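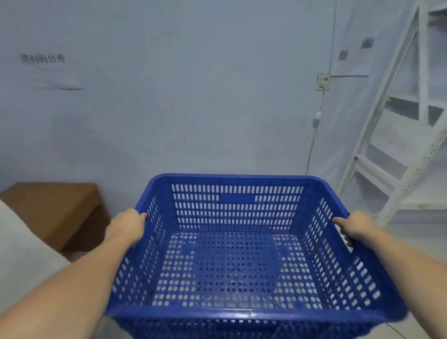
## Drisbridge Tenants' Group Questions Pavus "Smart Laundry" Savings Claim

**DRISBRIDGE, November** — The Drisbridge Tenants' Group today asked Pavus to publish the figures behind its claim that app-only laundry rooms cut costs for renters. The group has read the company's brochure twice and still can't find them.

Pavus wants to replace the coin machines in 4 buildings on the Zirnalcombe estate, which has 332 apartments. Under the plan, residents would load money into an app, book a slot, and pay a price that changes with demand. The brochure says households will "save up to 50 percent." It doesn't say compared with what.

"Up to 50 percent includes zero," said Ritu Lodhi, who chairs the group. "We asked for the base price of a wash and got a leaflet with a leaf on it."

The group collected laundry receipts and notes from residents for 1390 washes over the summer. Most were done in the evening, after work, and those are the hours Pavus lists as "peak." A discount for washing at 10 in the morning is not much use to a person on a day shift.

Members also have doubts about the trial at Dzene Court, which Pavus calls a success. The company's summary reports that bookings rose every week. Coin payment had been switched off by then, so a booking was the only way to get a wash.

"I'd be surprised if bookings had gone down," said Uldis Paulauskas, a Dzene Court resident. "My mother doesn't own a smartphone. She takes the bus to her sister's now. I don't know which column she's in."

The group is not asking for the old machines to stay forever. Two of the dryers at Zirnalcombe have been out of order since spring, and residents would welcome new ones. It is asking for three things before any contract is signed:

- a fixed price list, in dollars, posted on the laundry room wall
- a way to pay without a phone
- the full Dzene Court results, including complaints and refunds

Pavus has offered a "listening session" at 2 p.m. The group has asked for one at 7 p.m. — off-peak, as far as meetings go — and is waiting for a reply.

**Press contact:** Piret Mets, Drisbridge Tenants' Group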